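Runeo Drawer Bench – simulation task pack for school robotics clubs

Product page, last changed 2023-11-19

The Runeo Drawer Bench is a ready-made simulated workplace for students who program a robot arm for the first time, or who want to train a small team before a competition. It runs on an ordinary classroom computer. You do not need to own an arm, and you do not need to reserve a room with a safety fence.

The pack was first made for the Clonholm Student Robotics Cup, where teams must open drawers, put small stationery away and close the drawers again. Many clubs told us that their students had only one evening per week with the real arm, and that most of this evening was spent waiting. With the bench, every pair of students has an arm for themselves and can make mistakes as often as necessary.

What is in the scene

The bench has one large gray table in a laboratory room. On the table stand a brown chest of drawers, with three rows of drawers in two columns, and a yellow arm on a green base. The drawers have small round knobs, and each one slides by itself. Small objects lie on the table near the base of the arm.
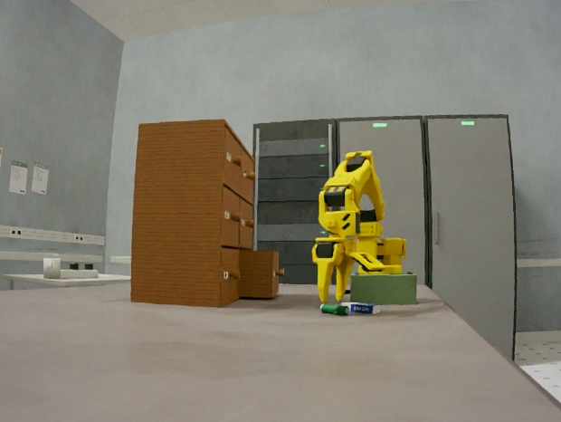
Students can load the scene in any of the saved states. A drawer can be closed, partly open or fully open at the start, and the teacher decides this in the lesson file. We recommend to begin with a drawer that is already open. Pulling a knob is the hardest part of the whole exercise, and beginners lose courage when they must start with it.

The room in the background is part of the scene on purpose. Competition halls are never clean and white, and a program that looks for edges or colors must also live with cabinets, papers on the wall and small green lights. If your group is not ready for this, the background can be switched off in the settings and you will have a plain gray wall.

Views

Two views are delivered with the pack. The room view shows the chest, the arm and most of the table together, and it is the one which students normally keep open while they write their program. The hand view looks along the gripper toward the table. It shows only a small area, but in this area the students can judge the last centimeters much better.

In our own courses we ask one student to watch the room view and the other to watch the hand view, and they must talk to each other. It is slow in the first lesson. After some practice the pairs become quite good in saying "stop" at the correct moment.

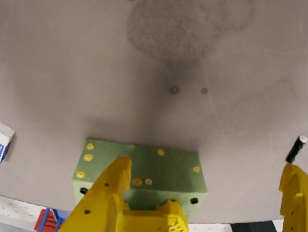

The table surface in the bench has stains, rings and scratches. Some teachers asked us to remove them, and we decided to keep them as the standard. A student who writes a simple color filter will find that a dark ring can be taken for an object, and then there is something real to discuss. A clean surface is included as a second option for the first lessons.

Lesson plan

The pack contains 22 lessons in three levels. Every lesson has a sheet for the student, a sheet for the teacher and a starting file.

Level one is about movement. Students drive the joints one after another, learn the names of the joints, and bring the hand to a free point over the table. They also write down the joint values by hand in a table, which many of them find boring, but later it helps them very much when they search for an error.

Level two is about objects. The eraser and the marker are the usual objects, and they are not equally easy. A marker rolls if the finger pushes it from the side. An eraser stays where it is, but it is low, and the fingers must come close to the table without pressing on it.

Level three is about the chest. The students choose a drawer, approach the knob, pull, release, go back for the object and put it inside. The last lesson is a complete run under the rules of the Clonholm cup.
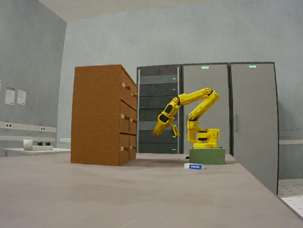
For level three it is important to teach a waiting position. The hand should be high enough over the table so that the next movement is free in all directions. Students often forget this and go in a straight line from the object to the drawer – and the straight line goes through the corner of the chest. The simulation reports a contact and stops the run. On a real arm the same mistake costs a finger of the gripper.

We also advise to let each team draw its path on paper before they run it. A side drawing and a top drawing are enough.

Measuring and reports

After each run the program writes a short report with the time, the contacts and the final position of every object. The report is a plain text file and can be opened in any spreadsheet. A teacher can collect the reports of up to 143 student accounts in one class folder.

Recorded runs can be played back slowly, and they can be stopped at any moment. We find this more useful than the number in the report. When a team sees where the fingers were just before the contact, the explanation from the teacher becomes short.

Working with a real arm

Programs made in the bench can be exported for the Marinho classroom arm. The other way is also possible: joint positions saved on the arm can be read into the bench. Please understand that the friction of real drawers is different in every school. Before a real run, reduce the speed and keep one hand at the stop button. 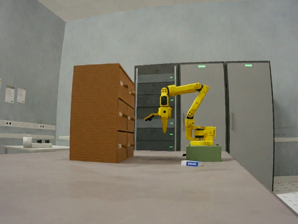
Technical data

Scene: one table, one chest of drawers, one arm with two-finger gripper, small objects
Views: room view and hand view
Lessons: 22, in three levels
Languages of the sheets: English, Spanish, Portuguese
Export: Marinho classroom arm
Sample runs included: 2,200
Internet connection: needed only for installation and updates

License and ordering

The club license is valid for one school or one club, for all computers in the same building. It has no end date. Updates are free for the first year, and after this you can continue with the version that you have.

Orders are handled by Olano, our partner for school equipment. Please write the name of your school and the number of computers in the order form, so the license file can be prepared correctly. Schools which pay by invoice receive the file together with the invoice.

The next update is planned for January. It will bring a new lesson about closing drawers with the back of the finger, and corrected teacher sheets for level two.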